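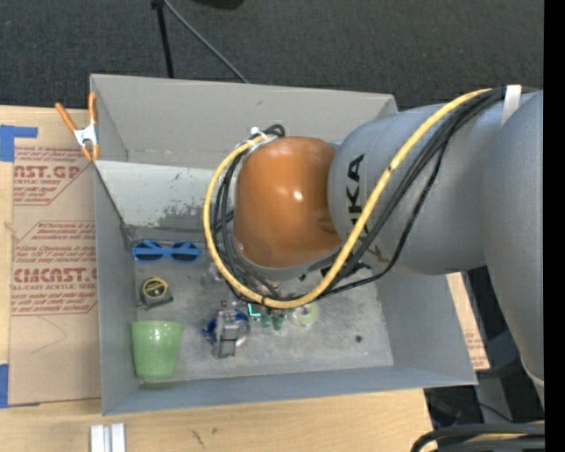
Hondthorpe — Digital Edition

Hondthorpe is a turn-based tactics game by Vukico, for one player or for 4 players in local co-op. You lead a small crew of smugglers through the canals of Tusness, a harbour city where every district has its own laws and its own colour of flag.

What is in the game
200 hand-made missions, playable in any order after the prologue
Level editor with sharing by code
Full controller support, buttons can be remapped
Matheson expansion sold separately — it needs a finished prologue

Good to know
Saved games from the demo are carried over. Cloud saves must be switched on in the menu, they are off by default. Download size is 2,088 MB, or 2,053 MB without the extra voices.

Your key is sent by email after payment. Please check also the junk folder. Keys which are already activated cannot be refunded.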